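# Ondton Home Baking Recipes

3 min read

A plain-text collection of home baking recipes, gathered from handwritten cards and typed up so they can be searched, scaled and printed. The set holds 300 recipes, mostly biscuits, traybakes, scones and simple breads. There are no photographs of finished bakes in the recipe files.

Last updated: 22 July 2023

## What is in each file

Every recipe is one text file. The first line is the title and the second is the yield. Ingredients follow, one to a line, then a blank line, then the method as numbered steps.

- Weights are in grams. Liquids are in millilitres.
- Teaspoons and tablespoons are level unless the file says otherwise.
- Oven temperatures are Celsius for a fan oven, with the gas mark in brackets.
- Eggs are medium.

Where a card gave ounces or cups, the original figure is kept at the end of the line after a hash. Rounding was done by hand, so a few of the older shortbreads come out slightly richer than the card intended. 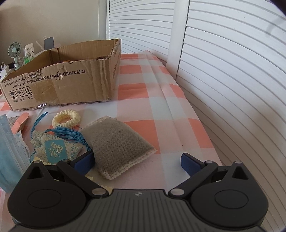
Spellings have been left alone in titles and tidied in methods. A card headed "Flapjacks (Skuderville way)" keeps that heading, but "bake till brown" has been given a temperature and a time wherever we could test it. Untested recipes carry the word UNTESTED on line 2, after the yield. Please don't remove it unless you have baked the thing at least twice.

## Folders

- `biscuits/` — rolled, dropped and sliced
- `traybakes/` — anything baked in one tin and cut up
- `scones/` — sweet and savoury, plus the soda breads
- `bread/` — yeast only
- `odd/` — toffee, two jams and a fudge that doesn't belong anywhere else

## Scaling

The Flillell script reads a recipe and multiplies the quantities:

`flillell scale biscuits/ginger-thins.txt 2`

It does not change the baking time or the tin size. A doubled traybake needs a bigger tin or a second one — the script won't warn you. Yeast scales in a straight line, and above 600 g of flour you may want to use a little less than it prints.

## Known problems

- The Bettencourt loaf gives no proving time. The card was torn.
- 10 files in `traybakes/` still say "a moderate oven".
- Allergens are not marked. Read the ingredients.
- Fudge timings assume a heavy pan and a sugar thermometer.

## Adding a recipe

Copy `template.txt`, fill it in and put it in the right folder. Use lower case and hyphens in the file name. If the recipe came from a packet or a published book, leave it out. Changes sent in before the end of September will go into the next printed booklet.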